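Mondeck puts off robot order, buys hand-held grippers first

July 22, 2022

Mondeck wont be buying robot arms this year. Hand-held grippers instead, worn with a shoulder harness, and the arms pushed back to April. Sink work is the first job on the list.
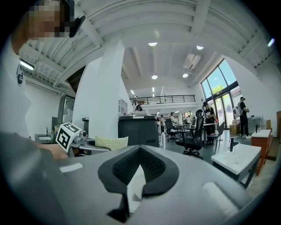 Why grippers before arms?
Cost, mostly. A gripper set is $454, and the quote for one arm from Tkachuk ran past the whole equipment budget.

Budget holder Beatrice Bakilana signed off on five sets. Delivery from Stiltix, no date yet. Spare jaw pads are extra and went on a seperate line.
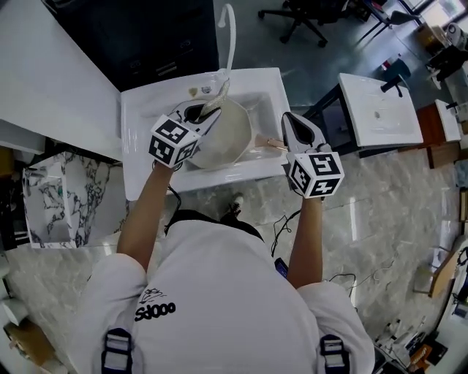 A pot under the faucet, one gripper on the rim.

Still open: who pays for sinks. Adom Amegashie wants more than one basin height in the plan before any arm gets picked, says reach is where the money goes wrong. Plumbing quotes are due from Nandside.
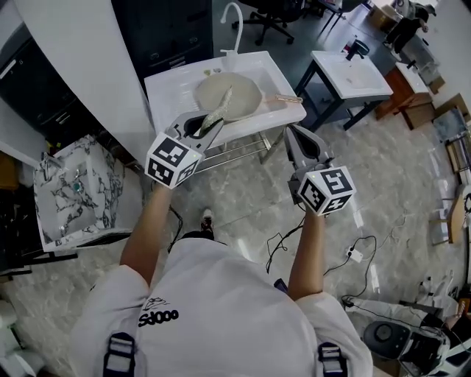 He also wants $2000 held back for repairs. Bakilana has not agreed to that. Harnesses and cables come out of the same pot for now.

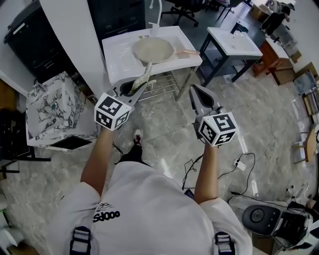
Working at the sink with a gripper in each hand.

Arm quotes reopen in April. Vira Dmytriv is taking supplier calls until then.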